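Tastach holiday lets to open for bookings in August

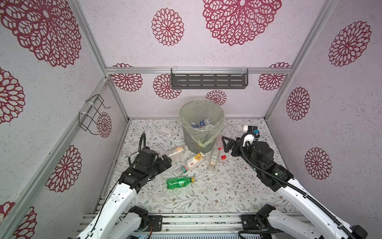 Plastic bottles around a wastebasket, with two robot arms reaching in.

A group of 15 self-catering holiday cottages at Tastach will take its first bookings in August, the owners have confirmed.

The cottages stand on the former El Ouafi farm, 600 metres from the beach, and have been converted over two winters. Each sleeps up to six and has its own kitchen, a small terrace and a parking space. Guests will share a pool and a laundry room.

Houda Slaoui, who owns the site with her brother-in-law Moataz Benjelloun, said more than 286 people had already asked to be told when the calendar opens. "Most want a full week, but we will take three-night stays outside the school holidays," she said.

Check-in will be from 4pm and guests must leave by 10am. Dogs are allowed in four of the cottages – the ones nearest the lane – for a small extra charge. Bed linen and towels are included in the price, and beach towels can be hired at reception.

Guests will be asked to sort their rubbish before they leave, with separate bins for glass, plastic and food waste by the gate.

Bookings will be handled by the letting agency Dulenitz, which also looks after flats in the old harbour. Aicha Naciri, who will manage the site, said the pool would stay open until the end of October.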